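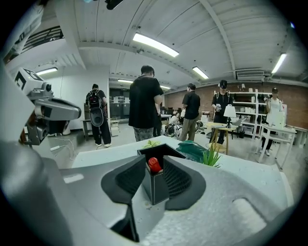 Pilla Opens Pad and Marker Service for Hand-Held Grippers

3/25/26 — Pilla has started a service program for the Yazzie hand-held gripper, covering finger pads, finger brackets and marker cubes. Shops using the tool can now have it checked and set up again every 500 hours.

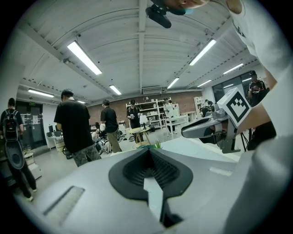
Pad replacement makes up most of the work. A technician removes both fingers, cleans the seats and fits new pads as a matched pair. The black pad has a textured mesh insert, and the insert is checked for lifting at the corners. The marker cube on top of the finger bracket is then squared up, and the opening is measured again.

"A cube that sits crooked will throw off the tracking, even with new pads," said Archana Bhatia, service manager at Pilla. "We set both in one visit."
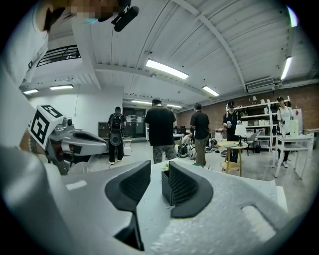 Each visit takes 19 minutes per gripper and ends with a written record for the owner. Pad kits ship in boxes of 8. On-site visits begin in June — bench service is open now. Contact: Uwe Schwerdtfeger, Pilla service desk.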